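Saturday, and it's gone ten at night, so this will be long and badly spelled. Tea to my left, biscuits finished.

I have spent nearly the whole day on zips. I didn't set out to. The plan was to clear the August pile (the mending pile, the one that lives in the blue crate behind the door and only ever gets bigger), take whatever was beyond saving to the rag bank, and be in the garden by two with a book. I was not in the garden by two. It rained at two anyway, so I've decided to count that as a win.

The thing that held me up was the bright one. I still haven't got a proper name for it, I've just been calling it the rainbow thing all week, as in "has anyone seen the rainbow thing?" and everyone in the house knows what I mean. It's orange and red on one side, pale inside, with a chunky white zip and a print so cheerful it makes my eyes water before breakfast. My sister wants it back in one piece for the little one. She handed it over at Easter, I said "oh, give me a week!", and well. August.

I opened the zip right up first thing so I could have a good look at the teeth. I do love a chunky plastic zip. You can see what's going on with them, whereas those fine metal ones on trousers make me feel a hundred years old.
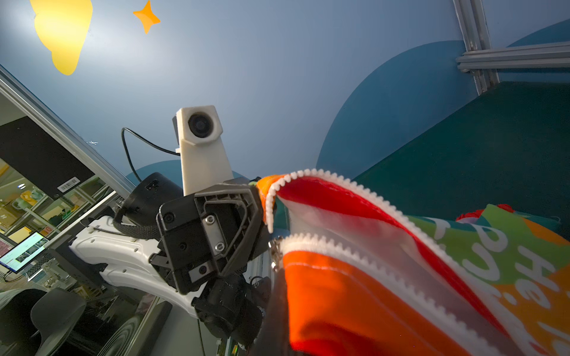

## What was wrong with it, as far as I could tell

My sister said "it sticks". That was the whole handover. She didn't say where it sticks, or when, or whether it sticks going up or coming down, and when I rang to ask she was in the car park at Illano trying to get a bookcase into a hatchback, so I let her go.

I started the way Mum taught me, which is to go along the teeth with an old toothbrush and get the fluff out. It's astonishing what lives in a zip. Then a pencil, rubbed up and down both sides. I had a proper zip wax once, a lovely little stick in a tin, and it has gone wherever the good scissors went.

After that I did the pull very slowly and listened. There was a catch in it near one end, a sort of click, and then a bit of a drag. My money was on the lining. It's thin stuff and it wanders, and if it wanders into the slider then you're stuck, and then you yank, and then you've got a hole. I've done it on every coat I ever owned.

So: inside out, pins, a row of tiny stitches to hold the lining back from the teeth. I got as far as the pins and then couldn't find any white thread. I had cream, I had ivory, I had something the reel calls "shell". I went with shell.

## Half past eleven, and Aba

Aba Bonsu came by for her cake tin and stayed an hour and a half, which is what I'd been hoping for. She can't sew and says so very loudly, but she's brilliant at holding things taut, and she keeps up a commentary the whole time. She thinks I should charge for mending. I said who on earth would pay me, look at the state of the blue crate, and she said people pay for worse.

She got quite taken with the lettering. She wanted to know what the rest of it said and kept turning it round and flattening out the folds, which undid a good few of my pins, but I didn't mind, it was nice to have the company.

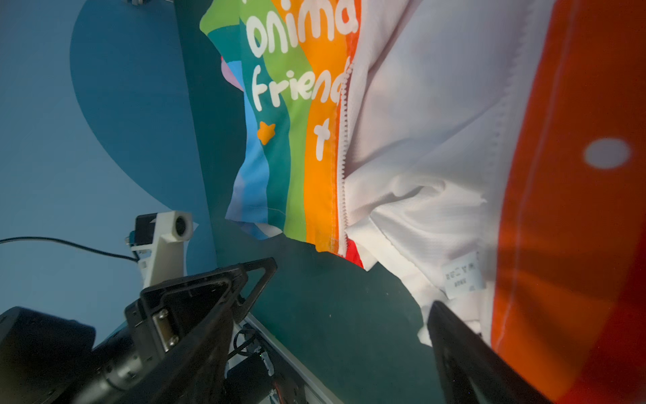 *The "friend" bit, on the green and orange stripes. Zip running down beside it, care label over on the white.*

Aba reckons every child's thing has the word "friend" on it somewhere now. We tried to think of any that didn't and only came up with my nephew's old wellies. Then she wanted to know whether I'd read the care label before I went at it with a pencil, and I had not. I've got into terrible habits. I boiled a jumper in March and I still haven't told anyone whose it was.

We had cheese on toast. She told me all about the Alhassan wedding, where the band didn't turn up until the pudding and somebody's uncle filled in on the keyboard with the same tune over and over. I laughed until I had to put the needle down.

## Afternoon, mostly cross

After Aba went I got through some of the easy things in the crate, to feel like a capable person. Two buttons. A hem. A pillowcase that only needed its corner catching. Then I dug out the button tin to see if there was a spare slider in it, since there's always a spare everything in the button tin, and of course I ended up tipping the lot on to a tray and having a lovely time for twenty minutes and finding no slider.

I looked one up online. Baltska do them in packs of 300, which seems a great many sliders for one woman. There was a bigger box, 800 in mixed colours, and I'm ashamed to say I put it in the basket and sat there looking at it. What would I do with them? Where would they go? I closed the page and had another go with what I'd got.

Going along the top edge by hand turned out to be the best way of getting at the corner, pinching it firm and letting the rest hang open so the lining could drop where it liked. Slow work. I put the radio on for the cricket and it was all rain delay and a man talking about sandwiches.
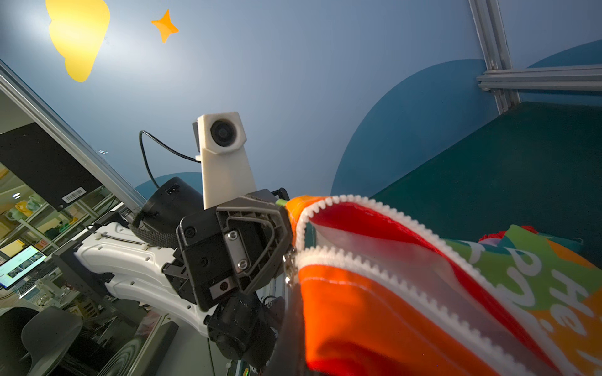

I did wonder, somewhere in the middle of the sandwiches, why I'm so determined not to hand any of this over to somebody who knows what they're doing. The woman at Billell on the high street would put in a whole new zip for £19 and have it ready by teatime. I think it's that Mum never paid for a repair in her life. She'd have sat there until midnight with her glasses on a string sooner than hand it across a counter, and I've got her needle case and her bad back, so I suppose I've got that as well.

I rang Dad at four. He's been counting his steps again with the little thing on his belt and was thrilled to tell me he'd done 3,616 before lunch, most of them looking for his other shoe. He asked what I was up to and I said zips, and he said "your mother would be pleased", and then neither of us said anything for a bit. Then he told me about his beans. The beans are doing very well.

## Evening

Made soup out of the bottom of the fridge: leeks, half a potato, the end of the good cheddar. Too much pepper. Ate it standing up.

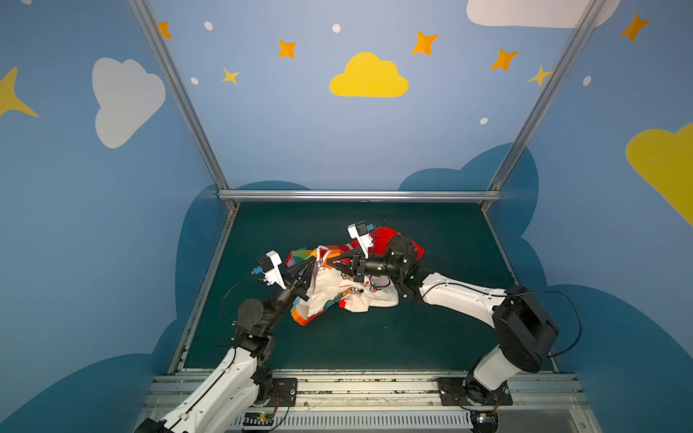

I've written to my sister to say she can have it back next weekend, and I've told her to be gentle. The trick is going to be teaching the little one to use the ring pull, because it's only a small metal thing and small fingers always want to grab the fabric and haul. I might tie a bit of ribbon through it so there's something to get hold of. Red would go with the red part, or teal, to pick up the cartoon on the cream side (I've got some teal left over from Christmas, if the moths haven't had it). I asked my sister which and she sent back a thumbs up, no help at all.

The cream fabric needs an iron as well, it's wrinkled to bits, but I'm not getting the board out at this hour. And I'm going to read the label first this time. I've put that in capitals on the fridge.

Left in the crate: one duvet cover with poppers missing, the grey cardigan, the curtain I keep pretending is somebody else's, and a single sock that I must have thought was worth saving at some point. The rag bank can have the sock. The cardigan I want to do properly, with a nice darn in a colour that shows, like the ones in the magazine Aba lent me. I need to give her that back too. She went home without her cake tin, I've just seen it on the draining board.

Things to get on Monday: white thread, proper white. Zip wax. Milk. Ring Dad about the beans, he wants me to come and take some.

Bed now. My thumb hurts.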